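4.2 The bed as a folding surface

When we asked people where they fold their good clothes, we rather expected to hear about tables and ironing boards. Of the 18 households that took part, most led us straight to the bedroom instead. A bed is wide, it is soft, and it comes at a fair height for anyone who would like to sit down halfway through. It is also seldom bare, and we grew quite fond of the layers of blankets and cloths that the work had to share space with (Figure 5).

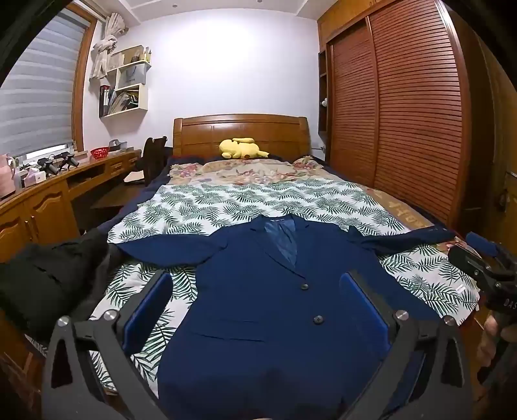
Kgomotso Steyn
Lead author, household fieldwork

Figure 5. A navy blazer laid out front side up on a double bed, over a white cloth with a leaf print.

Tailored jackets deserve a few words of their own, as they gave our participants more to think about than any other garment. A shirt can be smoothed in one sweep of the hand, but a blazer has its lapels, its pocket flaps and its lining, and each of these likes to settle in its own way. In Figure 5 the lining is wrinkled at the open neckline, and one sleeve is creased near the shoulder while the other reaches out in a broad curve. People told us, often with a laugh, that the sleeves were where they lost their patience.

We noted two habits in particular. Some people laid the jacket front side up and brought the sleeves in across the chest - the way they had seen it done in shops - and others turned it face down first. Both groups spoke warmly of a spare cloth kept under the garment, and several had used the same one for years.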